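An open day at the Jevley laundry workshop

I don't usually drive 67 miles to look at other people's linens, but my sister had been going on about the Jevley open day since March, and when she finally sent me the link I signed up on the spot. I'm so glad I did! It's an old brick building behind the Turunen bakery (get a cardamom bun first, trust me) and you walk in through the room where all the finished pieces are stacked up to the ceiling.

They handle 800 pieces in a good week, mostly tablecloths, tea towels and light blankets for guest houses along the lake. Siiri Tuominen took our group around. She started there as a summer job and never left, and she talks about cotton the way my uncle talks about fishing.

The washing hall

Loud, steamy and smaller than I expected. The big washers are Trasdens, and the one in the corner was humming so hard my teeth buzzed. Siiri let us smell the plain soap and the lavender one. I liked the plain one better, and so did everybody except my sister.

The folding room

My favorite by a mile. Big window, white wall, light wooden tables that turn almost peach when the sun gets on them. We got to see the blue-and-white plaid out on a table, and I could have stood there all afternoon - navy lines, a softer blue and some gray, all on a very pale ground. Siiri's tip for cloths like this is to get one long edge straight and follow the lines of the check from there. I've been folding by the corners my whole life and wondering why my cupboard looks the way it does.
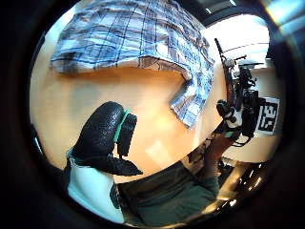 The shop and getting there

The shop is by the exit, of course, and it takes cards. I came home with two tea towels and a bar of the plain soap, and my sister bought a throw she swore she didn't need. Toivo Hakala was at the register and wrapped everything in brown paper, very slowly and very nicely.

Bus 351 stops right outside, or you can park at the Drekex lot across the road, where we paid for three hours and needed nearly four. Wear flat shoes for the washing hall. The buns sell out by noon.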